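How to Clean and Store a Clear Vinyl Tote

Posted 11/27/25 in Home & Closet

If you're anything like me, you bought a clear bag for one summer event back in July, loved it to pieces, and then stuffed it under a pile of sweaters where it came out in autumn looking like a crumpled sandwich wrapper. Don't throw it out! A see-through tote is a wonderfully useful thing to have around the house, and with a little patience (and a free table) you can get it looking fresh again.

What you'll need

A soft cloth or two, a bowl of lukewarm water, a drop of mild dish soap, an old toothbrush, and plain white tissue paper. I use the Grovero cloths because they don't leave lint, but a worn-out T-shirt does a lovely job too.

Step 1. Empty it and open it up

Turn the bag over and give it a good shake, then stand it on the table and pull the sides apart as well as you can. Thin vinyl likes to lean and fold in on itself, so let it sit open for 2 hours in a warm room. It will loosen up a lot by itself, and you can go have your coffee.
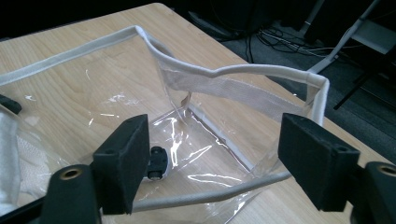
Step 2. Wash the plastic

Dip the cloth in the soapy water, wring it out well, and wipe the inside first, going gently along the creases at the bottom where crumbs love to hide. Then do the outside. Please stay away from window spray and nail polish remover, which can turn clear vinyl cloudy for good.

Step 3. Freshen the fabric parts

White binding and straps show every little smudge, bless them. Use the toothbrush with the tiniest bit of soap and work in short strokes along the weave. Rope handles can be squeezed inside a damp cloth, a few inches at a time. Blot everything with a dry towel afterward.

Step 4. Dry and store

Leave the bag open overnight. Once it's dry all the way through, fill it loosely with tissue paper and put it on a shelf, away from the radiator and out of direct sun. Keep printed magazines and dark jeans off it, as the color can creep into the plastic.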